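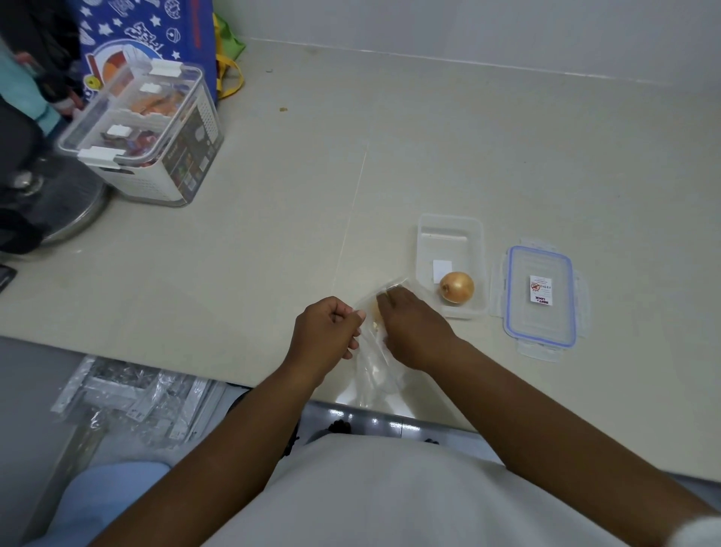
Opening a bag beside a snap-lock container, one of the kitchen tasks covered by the Pokivow update.

Ginlow has released a new version of Pokivow, its software for turning first-person recordings of household work into task plans that a two-armed robot can follow. The update, out in December, adds support for soft packaging, lids with more than one latch, and appliance doors that have no visible handle.

The company said the release was trained and checked on 3,642 short recordings of kitchen work, all made from head height. Of those, 912 were held back for testing. The earlier version handled rigid objects on a clear surface and did little else well.

Pokivow does not drive motors. It takes in video, breaks it into steps, and writes out a plan that names each object, the hand that should touch it, and the condition that has to be true before the next step begins. A separate controller, supplied by the customer, carries out the plan. Ginlow supports two controllers at present, its own and one made by Claltura.

Plastic bags were the main reason for the rewrite. A bag changes shape whenever it is touched, and a clear one is hard for a depth camera to pick up. The older planner tried to fit a fixed outline to every object it found, and with a thin bag the outline jumped from one moment to the next. Plans built on it often sent both grippers to the same edge.

The new version drops the outline for anything it classes as soft. It looks for places where the two hands in the recording are pulling against each other and stores those as a pair. When the plan runs, the controller is asked to find a similar pair of points on the bag in front of it, take hold of both, and keep the film tight between them. If the tension drops, the plan goes back one step.

Lids are treated differently. A container with locking flaps on four sides can look shut when one flap is still up, and a plan that moves on at that moment may spill the contents. Pokivow now keeps a separate state for each flap and will not mark the lid as closed until all of them agree. When the camera cannot see a flap, the state is set to unknown, and the planner asks for a different view or a light press on that side.

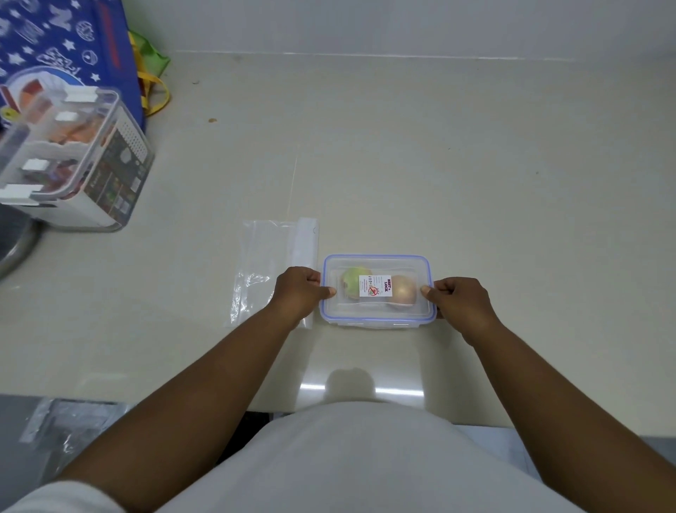 Claltura said in a reply to the announcement that the unknown state was the part it had asked for, and that its controller had been stopping in mid-task because older plans gave it no way to say it was unsure. The company added that it would still like to see the press force written into the plan, where at present each controller picks its own value.

Ginlow said force values are on its list but gave no release month. It said the numbers vary too much between grippers for a single default to be safe, and that customers with their own hardware would need a calibration tool first.

Seeing through clear plastic remains a weak point. The planner can now record that one object is inside another, so an onion in a lidded box is listed as contained and is not offered as something to grasp. It still makes mistakes when the lid catches a strong reflection or when a label covers part of the contents. In those cases the release notes advise running the perception step twice from different angles.

The third change concerns doors. The planner used to search for a handle and give up if it did not find one. It can now accept a door edge as a place to pull and a flat panel as a place to rest the other hand. The two contacts are planned together, so the arm on the panel is in position before the arm on the edge begins to move. Doors hinged on either side are supported. Drawers without handles are not.

The recordings are labeled with Tsikata, an annotation tool that Ginlow put out as a separate download earlier in the year. Tsikata marks the moment each hand makes or breaks contact and leaves the object names to be filled in later by a person. Projects made in the previous version will open in the new one, but contact marks on soft objects have to be generated again. On a desktop machine with one graphics card, a batch of 100 recordings takes around an hour.

Planning speed has changed little. Ginlow said a new plan for a task of ordinary length is ready in under 100 milliseconds once the perception step has finished, and that most of the delay customers notice comes from perception. Work on that is going on in a separate branch and is not part of this release.

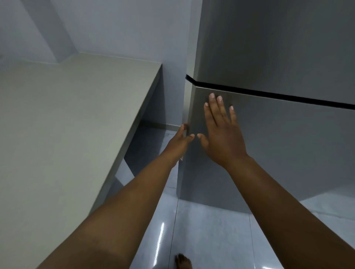
Availability and known issues

The update is free to current Pokivow license holders and can be installed over the previous version. New users can request a trial that includes the planner, a simulator and a small set of labeled recordings. The full training set is not being released.

Three issues are listed in the notes. Brushed metal surfaces can produce false contact marks when a hand is reflected in them. Plans that include both a bag and a lid may repeat the closing step once. The simulator does not model thin film, so plans for bags have to be tested on hardware with the speed limit turned on.

Ginlow said a fix for the repeated closing step is being tested and will be sent out as a patch.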